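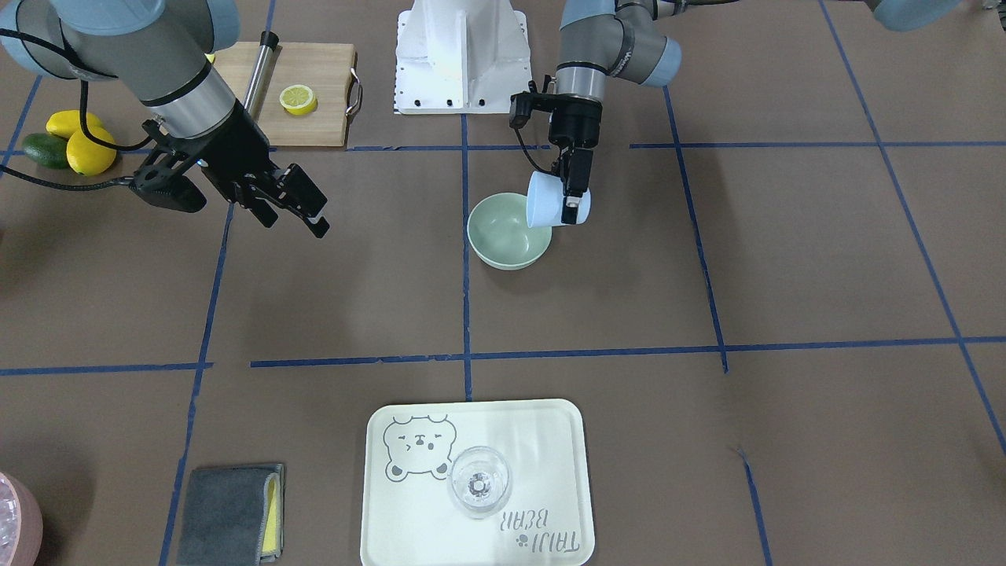
Started by: brinebucket
Topic: Preserved lemons, month two, and I have opinions

I put up my first big batch in March and have now eaten enough of it to be insufferable. The recipe was the one everybody passes around, where you cut an X down the lemon, pack it with salt and jam it in a jar until it gives up. I followed it and got decent lemons and a sore wrist. Second batch, I cut them clean in half across the middle, like the one on the board, and salted the cut faces. Half the work, and I can't taste a difference. Before I tell my entire family that the X is superstition, has anyone here gone back to the X after trying halves?

saltlick_sal wrote:
The X isn't superstition, it's a salt pocket. You can do halves if you like, but you're going to get uneven cure near the stem end. Mine always went a bit bitter there. Also what salt? If the answer is table salt I'm leaving the thread.

brinebucket wrote:
Coarse sea salt, so you may stay. I go by weight. 600 grams of lemons, and then salt until the kitchen scale and I stop arguing. I know that isn't a real number. The scale is a Peltonen and it likes to wander a few grams while you look at it.

grovekeeper wrote:
Everyone fights about the cut and no one fights about the lemon. Thick-skinned supermarket lemons take forever. Thin-skinned ones are ready when the recipe says they are, and the recipe was written by someone with thin-skinned ones. I grow a variety the nursery sold me as Sastham. Small, ugly, leaks juice if you speak sharply to it. Best preserved lemon I've ever had.

saltlick_sal wrote:
"Grow your own" is not advice, grovekeeper. It's bragging with dirt on it.

twoquarts wrote:
Can we talk about wax? I scrubbed mine with hot water and a brush and they still felt like candles. Then I had to decide whether to eat the rind, and the rind is the entire point. 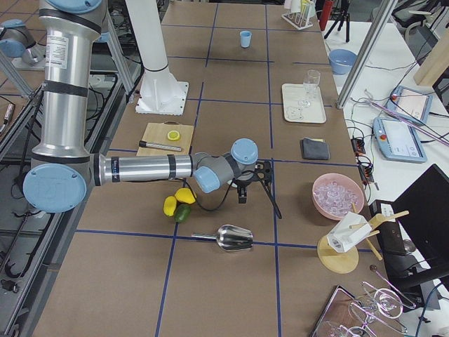

Counter space before the lemons take over.

brinebucket wrote:
Re wax: pour very hot water over them in a colander, then brush, then dry them with a towel you don't love. I do it twice. If they still feel like candles after two rounds, make lemonade and buy different ones. The Cirport market down the hill from me sells unwaxed by the bag, if you get there before 8 a.m. and don't mind being elbowed by people who do this professionally.

harrumph_jones wrote:
Contrary opinion, since there's always one and it's usually me. Preserved lemons are fine. They are not worth a month of shelf space. Slice a lemon paper thin, toss with salt and a little sugar, leave it overnight, and you're most of the way there by breakfast. I've served it to people who claim to know better and they asked for seconds.

saltlick_sal wrote:
Most of the way there is where the bus breaks down. Overnight lemons taste like salty lemons. The month is what makes them taste like something else. 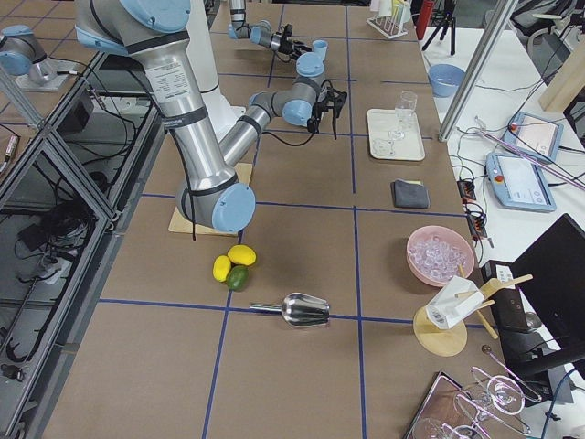
brinebucket wrote:
I'm with Sal on this, which is new for both of us. The quick version is good in a salad. In a stew it just disappears, or worse, it doesn't, and you bite into a raw-tasting strip of peel and have to act pleased. The long version goes soft and a little funky and you can mash it into butter with a fork. I'd give it 30 days minimum, and mine were better a couple of weeks after that.

grovekeeper wrote:
Agreed on the wait. Do you refrigerate during? I leave mine out in the pantry, turn the jar when I walk past, and put it in the fridge once it's opened. My sister-in-law refrigerates from the first hour and hers take most of a season.

twoquarts wrote:
Pantry person here too, but I top up with juice so nothing pokes out. Anything that pokes out grows a sweater.

harrumph_jones wrote:
Another vote for my method. No sweaters overnight.

brinebucket wrote:
Fine, harrumph, I'll do a side by side. Next lot gets split three ways: X, halves, and your breakfast nonsense. Same lemons, same salt. I've got a stack of Arnilari jars with the clip lids, and the rubber on two of them is even still rubber.

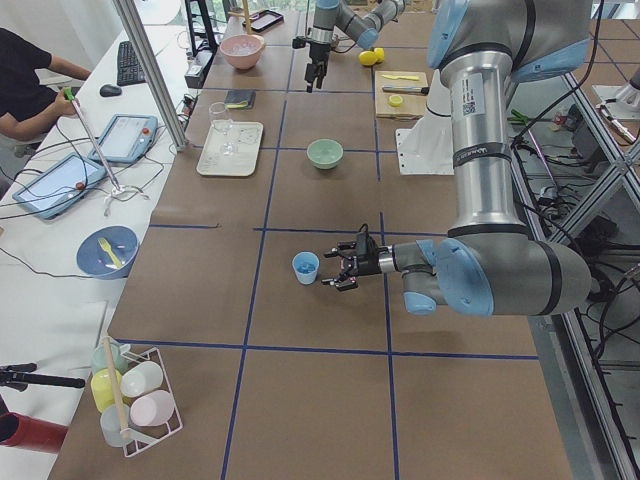
Two more lemons for the next batch.

saltlick_sal wrote:
Label the jars on the bottom so you can taste blind. And pull the seeds out of the halves first, I'm convinced that's where my bitterness came from.

brinebucket wrote:
Seeds, good point, I left them all in. Will pull them from half the halves, which I suppose makes it four jars. Back in a month or so.

twoquarts wrote:
Put me down for the X. Also does anyone have a use for the leftover brine besides martinis? I have a lot of brine and I don't like martinis.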